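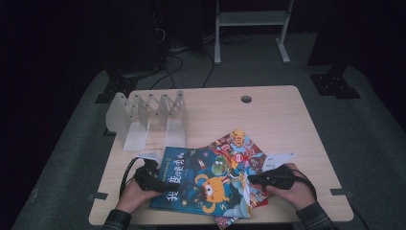 Do you need to soak basmati before you cook it?

Soaking is worth it for long aged grains, and 30 minutes in cool water is plenty. You can skip it for a weeknight pot, but you'll get shorter grains and more broken ones.

I've been asked this so many times since the pilaf post that I'm putting everything I know about basmati in one thread (October 2023 edition, I reserve the right to change my mind). I love this stuff, so get a drink.

1. Start with the bag. Mine says 1121, and that's a variety, the extra-long one. It cooks up so long it looks like somebody stretched it! If your bag only says "basmati," you can still make great rice. Just taste it a little earlier.

2. Aged rice is drier and firmer, so it drinks up more water and stays separate. Iyer on Billham Road keeps the aged bags on the bottom shelf behind the lentils. I walked past them for years.

3. Rinsing. Swirl with your fingers, pour off, repeat. I do three rinses and stop, even if the water's still a bit cloudy. Please don't scrub it between your palms, those long grains snap so easily and then you've got couscous.

4. The soak. Cover by a couple of fingers, leave it alone. The grains turn from glassy to chalky white and you can break one with a fingernail. Drain it WELL. Leave it sitting in the strainer while you do the onions. Water hanging around in the rice is water you didn't measure.

5. Two ways to cook it from here and people get very loyal to one or the other. I go back and forth! Absorption for plain rice and pilaf, pasta-style boiling when I want it super fluffy or I'm layering it with something.

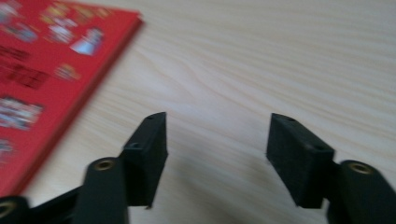 6. Absorption. Warm a spoonful of ghee or oil in a heavy pot, add the drained rice, and turn it gently until it smells nutty. Hot water in, salt in, lid on, lowest heat you've got. I went over my usual ratio once and got a pot of glue, so with soaked rice start on the low side. A splash extra at the end is easy.

7. Boiling. Big pot, rolling boil, salt it like pasta water. Start biting grains early. You want soft outside with a tiny firm bit in the middle, then straight into the colander. Back in the dry pot, lid on, heat off.

8. The rest!! If you change one thing after reading this, let it be this one. Lid on, dish towel under the lid, walk away. The bottom grains let go of the pot and the top ones finish steaming. Then a fork, from the edges in. A big spoon mashes it.

9. Gear, since a few of you wanted to know. My pot is an old Catarby with a dent in the lid. I had a Vultix rice cooker for a while and it made lovely short-grain, but the basmati came out kind of flat for me. If yours does it well, tell me what setting you use, I'd really like to know.

10. Flavor. A bay leaf, a few cardamom pods, a small piece of cinnamon, into the fat before the rice. Nahom Abera sent me his version back in August with a pinch of fenugreek and browned onions stirred through at the end and I've made it three times this month. SO good with lentils.

11. Leftovers: spread them on a tray to cool quickly, then into the fridge. Sprinkle with water and cover before reheating, and get it steaming hot all the way through. Cold basmati makes excellent fried rice too, the grains stay lovely and loose.

12. Someone already asked about brown basmati. Longer soak, more water, more patience. I'm still working on mine and will post when I get a batch I'm happy with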